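Oficina > Cadernos > Dobra automática
Leitura: 1 min

26 de setembro de 2019

Lavanderia Yaman, célula de dobra. Turno da manhã: 395 peças, 64 devolvidas para a mesa manual. A meta da Kinmont continua em 1000 por turno, ainda longe.

A Sibel passou da dobra para a conferência e reclama, com razão, que agora fica de pé olhando e só mexe quando algo para. Combinamos rodízio de duas em duas horas. O Patricio quer que quem dobrava à mão decida a ordem das peças – concordo, eles sabem o que embola. Falta rever a ficha de função antes de dezembro.

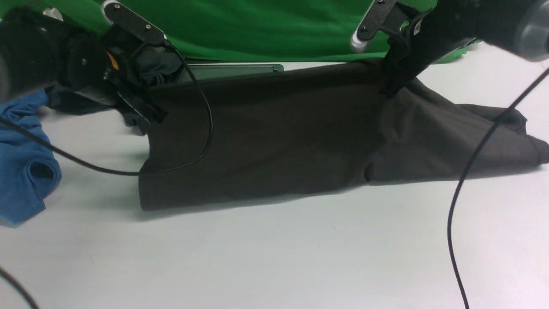
O treinamento do pessoal da tarde precisa incluir a escolha do ponto de pega, que ficou fora do roteiro. Hoje só falamos de parada e rearme. Com tecido escuro, vale mostrar o que acontece quando a garra da direita pega a borda de cima e levanta uma prega estreita, com o resto do pano enrugado para o lado. Quem dobra há anos vê isso na hora e sabe onde pegaria. Anotar também os cabos finos que passam pela frente da peça – perguntar à Gomex se dá para prender mais alto. Chamado 3891 aberto.

Contato: Patricio Quintana, oficina | © 2019 Starkevow | Voltar ao topo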